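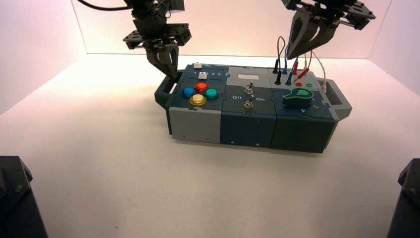 Push buttons in blue, red, yellow and teal-green on the left section of a task board.

When the Brindham district began placing emergency bleeding control kits in its public buildings, the work fell to a small office that had until then dealt mainly with first aid supplies. Harriet Ferreira, who heads that office, was asked to decide where the kits should go, what they should contain and who would check them. She spoke with us in June, shortly after the second phase of the program had been approved.

Ms. Ferreira described the early planning as slower than she had expected. "We started with a list of buildings, and that was a mistake," she said. "A building can be enormous. We should have started with walking distance, and by the second month that is what we were doing."

The district now has 67 kits in place, in libraries, sports halls, bus stations and the two municipal swimming pools. Each holds a tourniquet, pressure dressings, gauze, gloves, shears and a printed instruction card. The card was revised after staff tried the first version in a timed exercise and found the type too small to read while kneeling on the floor.

Asked who had written the revised card, Ms. Ferreira named Benjamín Echeverría, a former ambulance supervisor who now leads the district's training sessions. Mr. Echeverría joined the conversation for its second half. He said the wording had been cut by more than half. "People under stress read the first line and then look at their hands," he said. "Our first line used to be the name of the department. Now it tells them to call for help and press hard on the wound."

Training has been offered to all district employees and to staff of the organizations that rent district premises. According to the office's records, 3,473 people have attended a session to date. Each session lasts two hours and is limited to 30 participants, a figure Mr. Echeverría has declined to raise in spite of a waiting list. Every participant applies a tourniquet to a colleague's arm and has one applied in return. "With a larger group, someone in the back row only watches," he said. "I would prefer that they wait a month."

The question of locked cabinets occupied the office for much of the first year. Several building managers asked for locks, citing the cost of replacing missing contents. Ms. Ferreira opposed the request and the kits were mounted in unlocked cabinets with a breakable seal. Losses have been modest, she said, and consist for the most part of gloves and shears. She acknowledged that one sports hall had lost a complete kit on two occasions. That cabinet has been moved next to the reception desk.

Inspection remains the part of the program she considers weakest. Building staff are asked to look at the seal every week and to report a broken one the same day. In practice, reports have sometimes arrived late or gone to the wrong address. A single telephone extension for all reports was introduced in the spring, and the number is printed on the inside and outside of each cabinet door.

Expiration dates present a separate difficulty. The kits were bought in two orders, and the dressings in the first order will all expire within the same few weeks. "We will be replacing them in one very busy month," Ms. Ferreira said. "The next purchase will be staggered." Expired dressings will be passed to Mr. Echeverría for practice use, marked so that they cannot be returned to a cabinet by accident.

The second phase will extend the program to schools. Placement there will be agreed with each principal, and Ms. Ferreira expects workshops and gymnasiums to be the first locations considered — kitchens will follow. Mr. Echeverría has asked that no school receive a kit before at least two members of its staff have completed the training. The first school sessions are planned for the autumn term, and principals may request a place through the office's usual booking form.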